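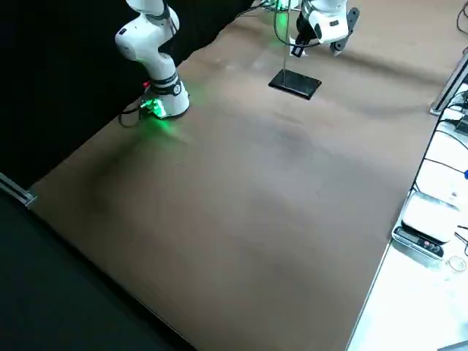 Retort stand rocks on a covered bench, funnel fills slowly

Last updated: July 2019

Frøydis Skjelbred

I am setting up a bench for decanting filtered salt solution into narrow-necked bottles. The funnel will sit in a ring clamped to a single-rod stand with a flat rectangular base. The bench has a brown protective covering, which has gone down with soft wrinkles in it, and there is a darker mottled patch a short distance in front of the base plate.

Two problems so far. First, the stand rocks slightly when the ring is loaded, and the rod is long enough that a small movement at the base becomes a large one at the top. Secondly, the flow is poor. A test run of 880 ml took seven minutes without any filter paper in the funnel, with several stops where nothing moved until I lifted the funnel slightly. The source jug holds 2,000 ml, so I would like to be able to empty it without standing over it.

Should I fix the stand to the bench, change the covering or change the funnel? I would prefer not to drill anything. The covering is replaced when it gets stained, so glue is also out.

Vidar Backlund

Clamp it down. Any G-clamp will do.

Liv Rønning

Deal with the rocking before the flow. A flat base plate needs a flat surface, and a single wrinkle under one edge is enough to tip it. Lift the stand, pull the covering tight from the two long sides, tape it under the bench edge and put the stand back. If it still rocks, check the plate itself on a known flat surface such as a glass sheet. A plate with a slight twist will rock on anything, and four thin rubber feet will cure that.

Next, look at where the load is. The rod should be at the back of the plate and the ring should reach forward over the plate. If the ring hangs over the side or the rear, the centre of gravity of a full funnel falls outside the base. I had a Hornov stand with a light base that stood well enough empty and leaned as soon as the funnel was filled. A 3 kg weight on the back of the plate settled it. Keep the ring as low as the bottle allows.

Clamping as Vidar suggests works if the plate is near the bench edge. Put a scrap of board under the jaw, or it will mark the plate. In the middle of a wide bench an ordinary G-clamp will not reach.

I would not worry about the patch unless the surface there has lifted. If it feels soft or raised under your hand, cut a new sheet.
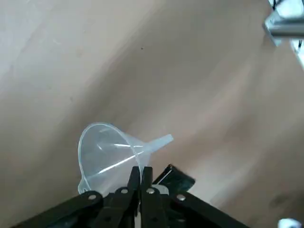 Slow filling through a funnel is nearly always trapped air. The liquid seals the gap between spout and bottle neck, the air inside has no way out, and the flow stops until the funnel is lifted. Lifting it by hand is what you have been doing. The lasting remedy is to set the ring so that the spout enters the neck but the cone does not rest on it. With a translucent plastic cone and a short straight spout like this one there is little length to work with, so the ring height has to be set fairly closely. The tip is cut cleanly across, and I would trim it at a slant of about 45 degrees with a sharp knife, then rub down the burr. A slanted tip touched to the wall of the bottle lets the stream run down the side with less splashing. Do not expect the ridges inside the cone to vent the bottle. Ridges there may help keep a filter paper off the wall, but the air has to leave outside the spout.

If the ring is too wide for the cone, cut a collar from plastic sheet. The old Fjeld rings were supplied with reducers and some suppliers may still have them.

Sigrun Nyberg

Agree with Liv about the air gap. A quicker fix is a bent paper clip hooked over the bottle neck beside the spout. Use plastic-coated ones, as salt solution will rust the plain ones. It does nothing for the stand.

Frøydis Skjelbred

Covering retensioned and the rocking has gone. I raised the ring so the cone clears the neck, and the same volume now goes through in under 3 minutes. I have not trimmed the spout yet. The reducers are still to be found.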